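Rallent Tidy Arm Kit

Bench kit for small pick-and-place chores: putting away toys, sorting parts, clearing a worktop. Supplied with the Imetti wrist bracket and 24 practice blocks.

Can it do the housework yet? No. It handles small, rigid items on a flat surface, one at a time. Laundry and dishes are still a job for people – so is anything under a sofa.

Power: 24 V
Order no.: 2462
Lead time: 10 working days
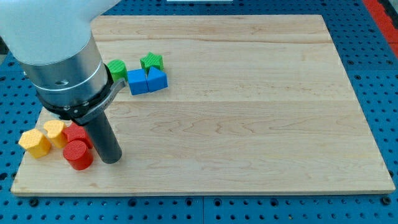 Arm over a wooden board with colored blocks.

Fits most pegboard tables. Table and board sold separately.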